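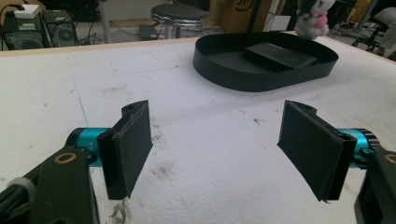

Active learning is a branch of machine learning in which the training program chooses which items a person should label next. It suits work where raw data is cheap and labelling is slow. In gripper data, for instance, one view may hold two dark finger pads facing each other across an open gap over a white tabletop, and an annotator has to mark each pad separately. The program usually asks for the items it is least sure of, a method called uncertainty sampling.

Ha-neul Son's Jirnbridge study compared this method with random choice on a pool of 2483 items. Uncertainty sampling reached the target score after 862 labels, taken in batches of 16. The Prakura toolkit later added it as an option.

One known weakness is that the method can favour odd or faulty items. Mixing in a share of random picks reduces the effect.

See also: Semi-supervised learning; Query by committee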